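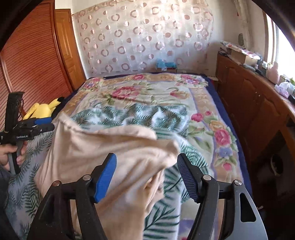 How to Wash and Dry Bedding at Home Without Losing a Whole Day to It

Bedding is the laundry most of us put off longest. A shirt reminds you by smelling. Sheets just lie there, patiently turning gray, until guests are expected. What follows is the routine I've settled on after years of doing it badly in a rented place in Tremside with a small washer and a smaller balcony.

Before you start

Read the care label. If it was cut off years ago by someone who found it itchy, treat the piece as cotton blend and stay on warm.

Shake everything out. Socks migrate to the foot of the bed, and a dark one will happily share its color with your pillowcases. Button or zip duvet covers shut, or the cover will swallow every small item in the load and hand it back to you as a wet lump.

Sort by color and then by weight. Printed sheets go in with other printed sheets for the first few washes. Heavy throws get their own load, however lonely that looks.

Step 1: Treat the stains

Do this before the wash, while you still care. Rub a little liquid detergent into the spot with your fingers and leave it for 15 minutes. Coffee, sweat and face cream all give way to this. Blood wants cold water. Ink wants a new sheet.

Step 2: Load the machine loosely

Bedding needs room to tumble. One set of sheets and its pillowcases is a load. I know the drum looks as if it would take a second set. The drum is lying. Feed the sheets in around the edges instead of dropping them in as a ball, and stop when there's a hand's width free at the top.

Use less detergent than the bottle suggests, particularly if your water is soft. My neighbor Aurel Sârbu fills the cap to the brim and rinses 3 times to get it back out. He calls this thorough.

Step 3: Pick a spin you can live with

My washer goes up to 1000 rpm, and I use it for plain cotton. Anything crinkly or delicate gets the slowest spin on offer. A fast spin means less drying time and more creases, so decide which of those bothers you.

Step 4: Get it out right away

Sheets left in the drum set into the shape of the drum. Take them out one at a time, find two corners, and snap them hard. This removes most of the wrinkles and startles the cat.

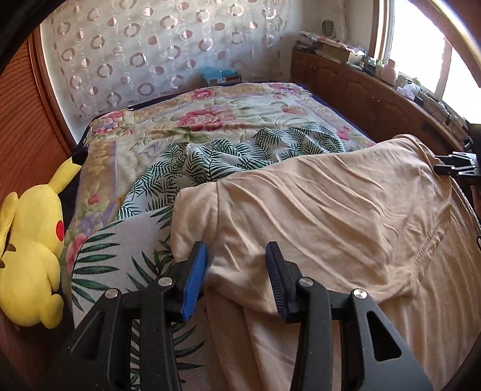

Step 5: Dry it flat or nearly flat

On a line, hang sheets by the hem with a few inches folded over, and keep the pegs near the edges. In July mine are dry before lunch. In winter I use a rack, turning the sheets once in the evening so the middle gets its share of air.

In a dryer, go low and stop the cycle halfway to untangle things. The fitted sheet will have eaten the others. It always does.

Step 6: Fold, or give up gracefully

Flat sheets fold in half, in half again, and then into whatever fits your shelf. For fitted sheets, tuck the corners into one another, lay the thing down, fold in the sides, and keep the messy face underneath. Store each set inside one of its own pillowcases and you won't have to hunt for the partner at bedtime.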